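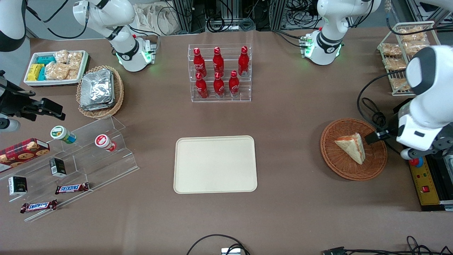
**Figure 2.1** Left arm lowering its gripper toward a sandwich in a round basket. The empty tray is at center, below the bottle rack.

# Chapter 2: Judging a Two-Arm Counter Kit

Chapter 1 dealt with single arms bolted to a fixed cell. We turn now to kits sold for small shops, where goods differ in shape and wrapping. The main case is the Haseo counter kit, reviewed by Omolara Ogbonna over 724 picks. Her log is used throughout the chapter.

A sandwich in a basket is a harder pick than a bottle in a rack. The rack fixes where each bottle stands; the basket leaves the angle of the sandwich open. Bagged rolls add a further problem, as the bag can fold under the fingers.

The maker quotes a setup time of roughly 52 minutes. Section 2.1 breaks this figure into its steps. Section 2.2 covers grip force, and Section 2.3 compares the kit with the Nolach, which is sold without a control box.

**Terms to know:** *pick, place, reach, grip force, emergency stop*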